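Grender Gallery: July rehang of the works on paper

The two rooms on the upper floor of the Grender Gallery reopen on Monday with a new selection from the print collection. The display covers intaglio printing from the Praltbridge workshop, which produced maps, trade cards and devotional sheets before turning to landscape views. The collection holds 583 sheets from the workshop. Most are etchings with some engraved work added to the plate afterward, usually in the lettering and the darker foliage.

The first room is arranged by plate, with early and late states hung next to each other. In the view of the Lykkegaard ferry, the second state adds a line of cloud and removes a figure from the near bank. The burnished area still prints as a faint gray tone. Labels give the state, the paper type and the watermark where one has been recorded. Dates are given only when they appear on the plate or in the workshop ledger.

The second room deals with paper and ink. Several sheets were trimmed inside the plate mark by a former owner and pasted into albums. Issa Smadi, who prepared the selection, has kept three of these on their album pages, as the handwritten notes below them record prices and the order of purchase. The adhesive is a starch paste and has been stable – there are no plans to lift them.

Light levels are held low in both rooms, and the sheets will be changed over halfway through the run. 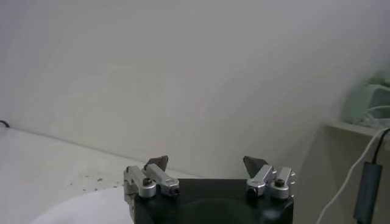

The checklist has been revised to match. Entries now follow the numbering in the workshop ledger, with the old accession numbers in brackets. Attributions to the Astside engraver have been reduced to those sheets that carry his mark; the remainder are listed under the workshop name. The printed edition is limited to 300 copies and is sold at the front desk. Readers who own the earlier checklist can ask for the concordance, a single folded sheet, at no charge.

The study room is open by appointment while the display is up. Requests should give the ledger number and allow two working days.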